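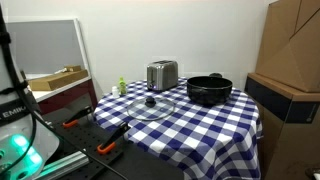
Home Issues Authors Search

4.2 What ended up on the table

I'll admit I went into this part of the study expecting tables to be boring. We'd asked 246 households in Baidoo and Gruvow what they keep out between meals, and I thought we'd get fruit bowls and not much else. What came back was 1,471 separate items, and by far the messiest group was the one we ended up calling "parked" things – stuff that has a cupboard somewhere but spends its life on the tablecloth.

Figure 3. A round table laid with a checked cloth: toaster, large black pot, glass lid and two small containers.

Lids gave us the most grief. In Figure 3 the glass one is lying flat on the cloth and the pot is standing open, and we went back and forth for ages over whether that's one item or two. In the end we coded them apart whenever they weren't touching (the Sirkidex scheme does it the other way, so do be careful if you're comparing our totals with theirs!). Small bottles were nearly as bad. We put them all under "small containers" and left the contents alone, as guessing from a cap and a colour seemed daft.

Toasters were much easier, and 1,104 items in all went through on the first pass with both coders agreeing. The rest we argued out over tea, which took around 20 afternoons. Cloths we counted as part of the table, though I'm still not sure I'd do that again – people had plenty to say about them in the interviews, and I come back to that in 4.3.

© Fliltel Household Papers | Contact | Back to top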